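# Colección Volard de retransmisiones de sondas planetarias

Volard reúne señales de televisión y telemetría de imagen emitidas por sondas automáticas durante sobrevuelos y descensos, digitalizadas a partir de cintas conservadas en la estación de Mostyn. El presente documento describe el contenido de la colección, su procedencia y las condiciones en que puede utilizarse.

## Contenido

La versión actual consta de 1.492 segmentos de vídeo, procedentes de 562 cintas. Cada segmento se acompaña de un archivo de metadatos con el identificador de la cinta, la norma de barrido, la antena receptora y el estado de conservación del soporte. En 401 segmentos se incluye además la pista de audio de la sala de control; los restantes carecen de sonido o lo conservan en un estado que no permite su publicación.

Los archivos se distribuyen en tres directorios:

- `senal/`: vídeo sin restaurar, en contenedor Matroska y códec FFV1.
- `consulta/`: copias comprimidas, destinadas a la visualización.
- `meta/`: fichas en formato JSON, una por segmento.

## Procedencia y digitalización

Las cintas fueron grabadas en Mostyn como copia de seguridad de la señal recibida antes de su conversión a las normas de radiodifusión. Permanecieron almacenadas hasta que Fataveck asumió su custodia y encargó la transferencia. La lectura se realizó con magnetoscopios de cabezal transversal, a velocidad nominal y sin corrección de base de tiempos – dicha corrección se aplica únicamente a las copias de consulta.

Las horas que figuran en las fichas corresponden a la recepción en tierra, en tiempo universal. No se ha descontado el tiempo de propagación de la señal.
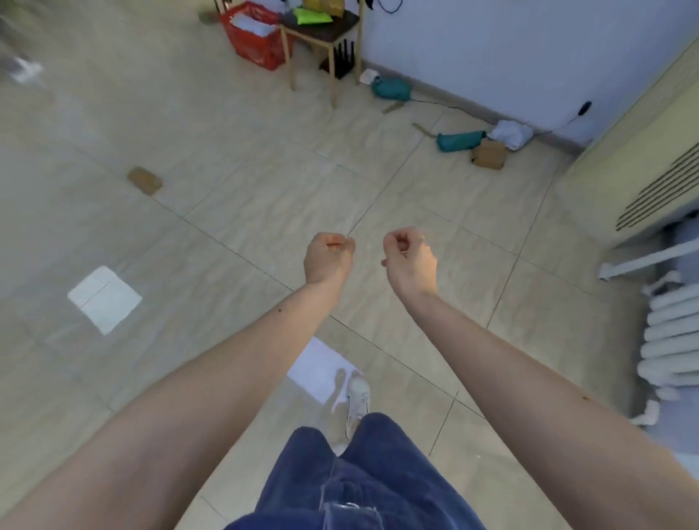 ## Limitaciones conocidas

- Algunas cintas presentan pérdidas de sincronismo al inicio de la grabación. El campo `sync_ok` indica los segmentos afectados.
- La escala de grises no está calibrada. No se recomienda el uso de `senal/` para mediciones fotométricas.
- Las etiquetas manuscritas se han transcrito literalmente, incluidas sus abreviaturas y errores.
- El campo `antena` queda vacío cuando el cuaderno de la estación no permite determinar el receptor.

## Uso y licencia

La colección se ofrece para investigación, docencia y divulgación. Se autoriza su reproducción siempre que se cite a Volard y se indique el identificador de cada segmento. El uso comercial requiere autorización escrita de Fataveck.

La herramienta Wevorel, incluida en el repositorio, verifica las sumas de comprobación y extrae fotogramas por intervalo:

 wevorel verificar meta/
 wevorel extraer --segmento ID --inicio 00:03

## Mantenimiento

Las correcciones a las fichas se incorporan en la revisión anual de febrero. Las propuestas deben remitirse mediante el gestor de incidencias del repositorio, con indicación del segmento y del campo que se desea modificar.

© Fataveck – Archivo de Señales | Contacto | Aviso legal | Volver arriba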